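3.2 Surface coverings and the preparation of the work area

The second part of the study concerned the surface on which household tasks are carried out. Earlier work on domestic routines has tended to treat the table as a fixed background and to record only the objects placed on it. In the homes that took part in the Stolberg survey, however, the surface was itself an object of regular attention. It was cleared, covered, smoothed and uncovered again, in many cases several times in one day, and these actions took up a measurable share of the time that residents assigned to the task as a whole.

Participants kept a written log over 5 weeks. Each entry gave the task, the covering in use, if any, and the condition of that covering at the start of the work. A total of 1,476 entries were judged complete enough for analysis. Entries that named a task but left the surface blank were set aside, as were those in which two tasks had been written on one line and could not be separated. The coding scheme followed Willems (Godelieve Willems, unpublished field manual, Dravholm), with one change: the category "protective layer" was divided into paper and cloth, as residents spoke of the two in different terms and stored them in different places.

The condition of the covering was coded on a scale with 5 steps, from "flat" to "bunched." The middle steps proved the hardest to apply. A covering may lie close to the table over most of its area and still carry shallow folds that affect how a light object rests on it. Coders were instructed to judge the part of the surface where work was to be done and to disregard the margins. A pale covering with slight wrinkling, of the kind shown in Figure 4, would be coded at the second or third step, depending on how far the folds reached into the work area. Soft shading alone was not taken as evidence of a fold, given that uneven light in a room can produce the same effect on a level sheet. 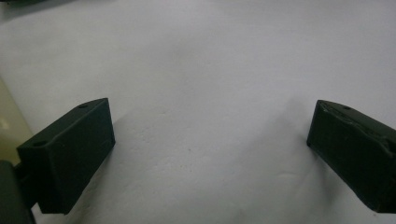 Figure 4. Pale, matte work surface with soft shading and faint creases.

Agreement between coders was high at both ends of the scale and lower at the second and third steps. Most of the differences were settled by discussion. Where they were not, the lower value was kept. We considered joining the two steps into one, but the logs gave reason to keep them apart. Residents often described a covering as "good enough" for sorting or wrapping while stating that they would straighten it before writing or cutting. The distinction therefore appears to matter in practice, even where it is difficult to judge by eye.

Smoothing was the most frequent preparatory action in the logs. It was usually done with the flat of the hand, outward from the middle, and was seldom mentioned as a task in its own right. When asked about it during the closing interviews, several residents said that they had not thought of it as work until they began to write it down. Others reported that they smoothed the surface between stages, for instance after folding one set of linens and before starting the next. Paper coverings were smoothed less often than cloth and replaced more often. In the Kauppinen households, where paper was kept on a roll near the table, a creased length was commonly torn off and discarded without any attempt to flatten it.

A further group of entries, some 50 in all, recorded a covering being put down over another covering. These were at first treated as errors. On review, they were found to come mainly from December, when tables already dressed with a cloth were also used for wrapping and sorting mail. The upper layer in such cases was described as temporary, and its condition was rarely remarked on. The Rilleo households reported the practice most often, which may reflect the smaller number of free surfaces in those homes.

The logs do not permit a firm statement about the effect of surface condition on how long a task took. Start and end times were noted to the nearest quarter hour, and many of the tasks were shorter than that. The question is taken up again in Section 4, using the interview material.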